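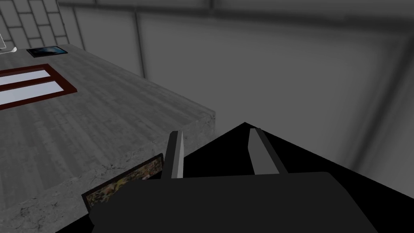
Slide 1. Wrist view in simulation, gripper open at the corner of the table.

Print this page | E-mail this page

Speaker notes: Gathering examples in simulation
Posted July 2026 by the Zevurier project team

Start with the slide up and give people a moment. The two fingers are the part to look at. They are spread, with a wide gap, and the left one is very close to the table corner. Most of our trouble is at edges like this one.

Say what an example is for us: one attempt, start to finish, with the wrist view and the arm commands saved together. Mudon renders the rooms. Emo does the driving, from a person with a hand controller.

Figures. We have 700 examples so far. 300 were driven by hand, the rest are replays with the table or the lighting changed. Pause here – someone always asks if replays count. Answer: yes for training, no for testing.

Next, surfaces. Mottled grey concrete for the table, plain panels and grey tiles behind. Flat things lying on top, a framed picture leaning on the front. We keep failed attempts and label them as failed. Early on we threw them away and lost 40 that we wanted back.

Roman is the real arm. It gets its first runs in August, with 2 operators. Do not promise results.

If short of time, skip surfaces and go to questions.

Contact us | Copyright Zevurier project | Back to top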